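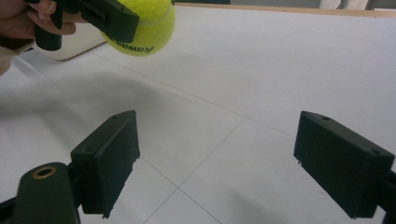
# Bistedum Practice Balls, mixed makers

Tennis balls for training, for the wall, for the school gym and for all kinds of play where a match ball is too expensive. We buy them in large mixed lots, we sort them by hand in our store in Drerkdale, and we sell them in two sizes of pack.

Please read the section about sorting before you order. Some customers expect from the price that the balls will be worn out, and some expect that they will be like from a fresh can. They are between these two.

## What you receive

- **Small bag:** 4 balls in a cotton bag with a string, $9
- **Club crate:** a folding crate filled up to the rim, $59

All balls are of normal adult size, yellow, with felt cover. The balls come from different makers, so the printing on them is different also. Most have black letters, a few have another color. We can not send a crate with only one name on it, and we ask you kindly not to write this wish in the order notes. If you need balls which are all the same, look please at our Hegazy match balls, which come in closed cans.

## How we sort

Every ball goes through three checks. First we press it in the hand and compare it with a new one. If it gives in too easily, it goes out. Then we let it fall on the stone floor from the height of the shelf and watch how high it comes back. At the end we look at the felt and at the seam. A ball with an open seam is never sold for play, even when the bounce is still good, because the opening grows very quickly after some hits.

A little loss of color is allowed. A small spot is allowed too. We do not wash the balls, as washing makes the felt hard and flat, and in our experience the ball then flies in a strange way.

The balls which do not pass are sold apart as "chair balls", already cut with a cross, for putting under the legs of chairs. They have their own page.
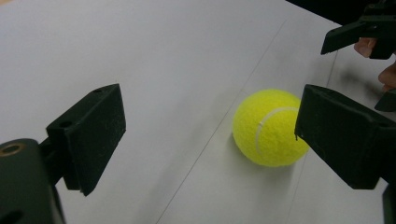
Many of our balls never see a court. They are bought for coordination exercises, for hand training, for rolling under the foot after a long day, or for games at the table with small children. For such use we advise a surface which is smooth and without a pattern. On a pale table like this one the bright yellow is found at once by the eye, and the white line of the seam helps to see in which direction the ball is turning. This is a nice small exercise for beginners also: roll the ball slowly and say aloud when the seam comes to the top. On a glossy table the ball runs away more easily, so put a thin towel under it or choose a table with a matte top.

## Which pack is right for me?

For one person who plays against a wall, the small bag is enough for a season, if the wall is not very rough. For a coach with a group we recommend the crate. It is heavy when full, but it has two handles and fits in the trunk of a normal car.

If you have a ball machine, write to us first. The Ukard machine which we also sell takes these balls without difficulty. With other machines we have less experience, and some of them do not like it when the balls have different felt thickness.

## Storing and care

Keep the balls dry and at room temperature. A car in summer is a bad place for them, and an unheated garage in December is not better. When they have been in the cold, let them lie inside for some hours before play.

If a ball gets wet, dry it slowly in the air and turn it from time to time. Please do not put it on the radiator. Loose dust can be removed with a soft clothes brush, always in the direction of the felt.

## Delivery and return

We send from Drerkdale on working days, and the parcel is usually with you after 4 days. The crate travels folded open, with a lid of cardboard that you can throw away. You may also pick up the order in the store, where you can try some balls on the floor before you pay.

Unused balls can be sent back in 8 days. If you find one with an open seam, we replace it and you do not need to return the bad one. A photo by email is enough.

## Questions that come often

**Are they good for dogs?**
We do not recommend it. The felt is rough for the teeth, and a strong dog can open the seam. We have rubber balls for dogs in the pet section.

**Can I play a tournament with them?**
No. For official games take new balls from a closed can.

**Do you have them in the smaller pressure for children?**
Not in mixed packs. The soft balls for children arrive too rarely and we sell them one by one in the store only.

**May I mix them with my own balls?**
Yes, of course. Put a mark on yours with a waterproof pen, otherwise it will be difficult to separate them later.

*Prices on this page checked on Mar 14, 2026.*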